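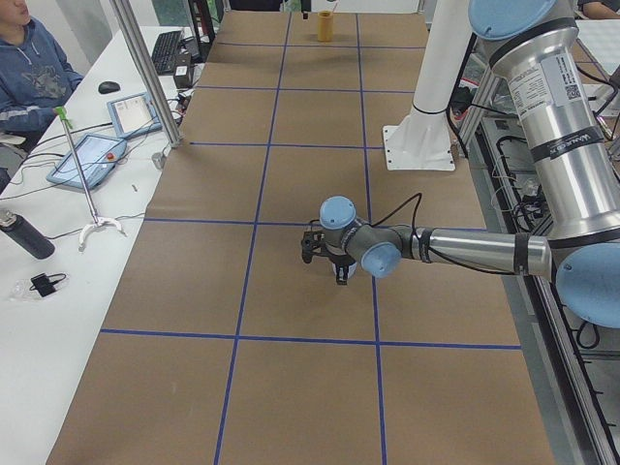
Stomov releases method for teaching robot arms placement tasks from fewer demonstrations

PRIRNGATE, January. Research company Stomov has published a method that lets a robot arm learn to pick up and place small objects from a smaller set of human demonstrations than its earlier system needed. The method, named Susance, chooses which demonstrations to collect next by looking at where on the work surface the current control policy is least certain.

In tests at the company's Prirngate laboratory, a policy trained on 198 demonstrations chosen by Susance completed 93 per cent of trials. A policy trained on the same number of demonstrations, with start positions drawn at random, completed 19 percentage points fewer. Both policies used the same network, the same training time and the same arm and gripper.

The work surface is covered in brown paper and divided into rectangular cells with blue tape. After each round of training, the software estimates how much the policy's predicted movements vary for an object placed in each cell. The cells with the highest variation are passed to the operator, who records new demonstrations there. The policy is then trained again on the full set. The results reported here were reached after three rounds.

"Most of the cost in this kind of work is operator time," said Juniper Kowalczyk, who led the study. "With random placement we were recording a lot of demonstrations in cells the policy could already handle. The mistakes were mostly in the far cells and where the wrist had to turn close to its limit. Those are the cells the method asks for."

The tape grid is used only for planning and scoring. The policy receives camera images and joint positions, and is given no cell numbers. To check that it had not come to depend on the tape lines, the team repeated the trials on plain paper. The success rate fell slightly, and the order of the two policies did not change.

Trials were scored by Mounir Sqalli and Iddrisu Annan, working separately and without knowing which policy was running. A trial counted as complete if the object was upright in the target cell with no part of its base on the tape, and the gripper had opened and moved clear. Trials stopped by the operator were counted as failures.

The method has limits. It has been tested on rigid objects light enough to be held with two fingers, and on one table layout. The uncertainty estimate needs several copies of the policy to be trained in each round, which adds computing time. It also gives poor guidance in the first round, when all cells look equally uncertain, so the first batch of demonstrations is still spread evenly over the surface.

"We have not shown that this carries over to soft or deformable items," said Chalerm Somboon, who wrote the scoring software. "The variation measure may need to change for those, as the object does not keep one shape."

The next stage of the work will be carried out with Kongkaew, a packaging equipment maker, and will cover tasks that need two arms working over the same surface. Sombat Suksawat will lead the project at Kongkaew.

The demonstration set, scoring sheets and training code are available on request from Stomov for research use. Requests should state the arm and gripper to be used.

Contact: Press Office, Stomov, Prirngate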